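4.2 House rules for shared bimanual cells

The standards we are bound by say a good deal about emergency stops and very little about tablecloths. A lab that runs more than one cell, with more than one set of hands preparing it, soon finds that most of its disagreements live in the second category. The rules in this section were written for the two-arm cells used in the Sarkusholm study. They sit underneath the formal risk assessment and do not replace any part of it. Where the two conflict, the risk assessment wins, and the author of the house rule buys the coffee.

Our starting point was the Hindine checklist, inherited from an earlier project and running to 82 items. Operators were asked to complete it before every session. They did, in the sense that every box had a tick in it. When Barros compared the ticks with the session logs from August, he found a checklist signed in full for a cell that had been powered down for repairs all day. We took this as evidence that the list was too long, although Wojcik maintains that it was evidence of excellent morale.

The revised list has 15 items, grouped by what an operator can check while standing in front of the cell. Four of the groups caused enough argument to be worth reporting.

Covering. The work surface may be covered with any cloth that lies flat and is fixed at its edges. Patterned cloths are allowed. An early draft required plain gray, on the theory that plain gray is what serious laboratories use, but the policies trained under Kullov had to cope with ordinary homes, and ordinary homes have opinions about décor. The rule now asks only that the cloth be recorded by its code in the session log, and that it be smoothed before the arms are enabled.

Loose tools. Hand tools used as task objects stay on the cloth. Hand tools used for maintenance do not. This sounds trivial until one tries to tell two screwdrivers apart, and Mạc's proposal, adopted after some resistance, was that maintenance tools never enter the cell during a session at all. If a bolt needs tightening, the session ends, the arms are disabled, and the bolt is tightened. Operators disliked this for a week and then stopped mentioning it.

Cables. Each arm's cable must have enough slack to reach the full working range without pulling on the gripper, and must not hang low enough to sweep the table. These two demands pull in opposite directions, and no single length satisfied everyone. We settled on a slow sweep of each arm to its limits at the start of the day, with the operator watching the cable and one hand on the stop. A cable that catches anything is rerouted and the sweep repeated. Cable color is a matter of taste and is outside the scope of this paper.

Starting state. Containers are placed first, then the objects that go in them, then everything else. A tray may start partly filled, but the log must say which compartments are occupied. Under the old list the entry was simply "tray ready," a phrase that Ambrose found 200 times in the Yazzie logs and could interpret in 2 of them.

Figure 4 shows one of the cells with both arms over the work surface. The divided tray at the left holds four coiled objects, with its front row empty, and hand tools lie on the cloth to the right of it. We draw attention to the cables, which loop over the arms and drop behind the mounting plates into the lower section. The slack question is easier to judge from a view like this one than from any wording we managed to agree on — and we tried several.

Figure 4. Two-arm cell with patterned covering, divided tray and hand tools.
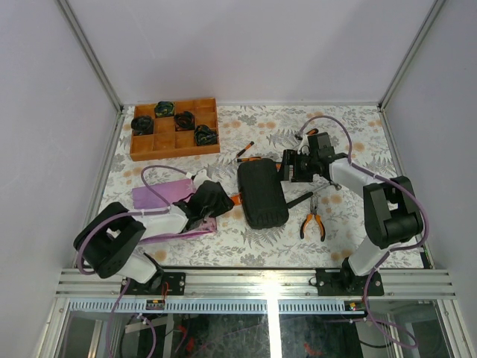

4.3 Who may change a rule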